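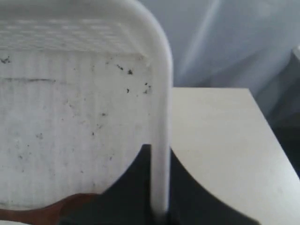 Grarnness Community College is delighted to announce that its student robotics club has been awarded a place in the final of this year's Pesgate Schools and Colleges Robot Challenge, and warmly invites families, former students and anyone at all with an interest in machines that do the washing-up chores to come along and cheer. The club will be taking on the "Clear the Table" round, in which a robot arm has to pick up cups and cutlery and put each thing where it belongs, and the students have been practising with ordinary kitchen bits and pieces on a pale tabletop in front of a grey curtain. They have been keen from the start that nothing should look too perfect, so the white plastic with its fine upright grooves has kept all its dark specks and smudges, and the arm has had to learn its work among things that look as they might in any busy kitchen.

The news was shared with the whole college on May 30, 2018, and there was a good deal of noise in the corridor outside the workshop when it was, as those of us in the office next door can confirm!

The club began in January with 12 students and has met after lessons ever since, first in the library and then, once the arm had been bolted down and moving it had become rather a nuisance, in the design and technology block. Some of the members had written computer programs before and several had not, and a few joined mainly to keep a friend company and have ended up among the most faithful of the lot. They come from five different tutor groups and from courses as far apart as catering and further maths, and the catering students have proved very handy when it comes to deciding how a table ought to be cleared.

The arm is taught by being shown. A student guides it by hand or by controller through the whole job, the movements and the pictures from its small cameras are saved, and the program then learns from a great many of these turns how to do the job by itself. By the end of May the club had saved 272 complete turns, every one of them checked by a student who had not been doing the driving.

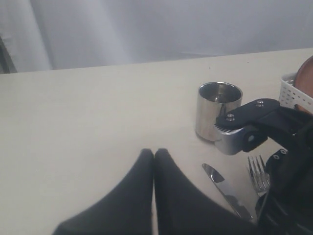 Cups were the first things the club tried, and the steel tumbler was a good deal harder than anybody had expected, as its shiny sides reflect whatever is near them. Cutlery came next, and a knife or a fork lying flat on a table gives a gripper very little to get hold of. The students spent most of one half-term break on forks alone, and the college would like to thank the parents who gave lifts in each morning and waited patiently at the other end of the day when "just one more go" became several.

"I have taught here for a long while and I don't think I have ever had to ask a group to go home so often," said Demetrius Halvorsen, who leads the club. "They argue about where the fork should go, they try it, they argue again, and by the next meeting somebody has written it all up neatly for the others. I am proud of every one of them, and I would be just as proud if we hadn't reached the final, though I am very glad we have."

Student captain Tadeo Pereyra, who is in his second year, said: "When it goes wrong you have to work out whether it's the arm or whether it's how you showed it, and it's usually how you showed it. I've got a lot more patient. My mum says she hasn't noticed that at home."

A grant of £3,000 from the Henríquez Fund paid for the arm's soft fingers, the cameras and a computer to run the training, and Skokov Engineering in Pesgate has kindly let the students use its workshop for making brackets. The college is grateful to both.

The final will be held in the main hall at Pesgate Leisure Centre. Entry is free, there will be tea and cakes on sale from the catering department, and younger brothers and sisters are very welcome. Tickets can be collected from the college reception at any time during office hours, and anyone needing a seat near the front or step-free access should mention it when they call in.

New members can join the club in the autumn term. No experience is needed, and enquiries should be addressed to Mr Halvorsen through the college office.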